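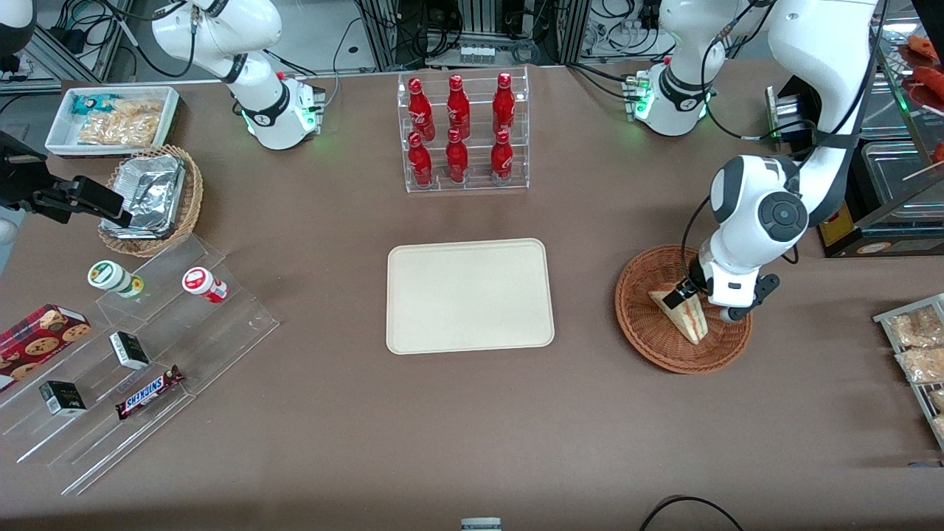 Chapter 7
Snack Sales and Portion Planning

Small food counters live or die on items that cost very little each. A sandwich, a candy bar and a cold drink may bring in only a few dollars together, yet in many cafes, break rooms and station kiosks these sales pay the rent. This chapter looks at how a small counter decides what to stock, how much of it to buy, and where to put it.

By the end of the chapter you should be able to work out a daily par level, separate short-life stock from long-life stock, and read a simple waste sheet. You will need the markup formula from Chapter 6.

7.1 Two kinds of stock

Food sold at a counter falls into two groups. Short-life stock must be sold within a day or two of being made or delivered. Filled sandwiches, cut fruit and cream pastries belong here. Long-life stock keeps for weeks or months if it is stored well. Candy bars, chips, bottled water and canned drinks are the usual cases.

The two groups carry different risks. With short-life stock the main risk is waste, and the loss is the full cost of the item. With long-life stock the main risk is tied-up cash. A case of candy bars in the back room will probably sell in time, but the money spent on it cannot pay this week's bread bill.

Display follows the same split. Fresh items are often put out in small amounts and topped up during the day from the refrigerator. Wrapped candy can stay out from opening to closing, and many counters use a stepped stand so that the back row can be seen over the front one.

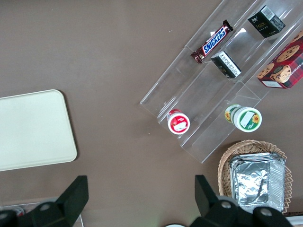 Why is candy so often placed next to the register?
Most customers do not plan to buy it. They decide while they wait to pay, so a bar within reach sells better than the same bar on a shelf across the room.

7.2 Setting a par level

A par level is the amount of an item you want on hand when the doors open. To find it, take average daily sales, multiply by the number of days between deliveries, and add a small reserve.

Leopold Baumgartner runs the Kutis counter in the lobby of an office building in Prandham. His sales records for January show 340 sandwiches and 500 candy bars sold. He was also left with 168 candy bars at the end of the month. His bakery, Berchtold, delivers every morning. His candy supplier, Prumden, comes every 2 weeks.

For sandwiches, the period between deliveries is one day, so the par level is one day's sales plus a reserve of one or two. For candy, the par level has to cover the full gap between visits. The method is the same in both cases, but the second figure is much larger.

Marisa Tedesco, who keeps the books for the counter, suggested a smaller candy order for the next month. Before you read on, decide whether the January figures support her. Write down what else you would want to know, such as how many working days the month had and whether any of the bars left over were close to their date.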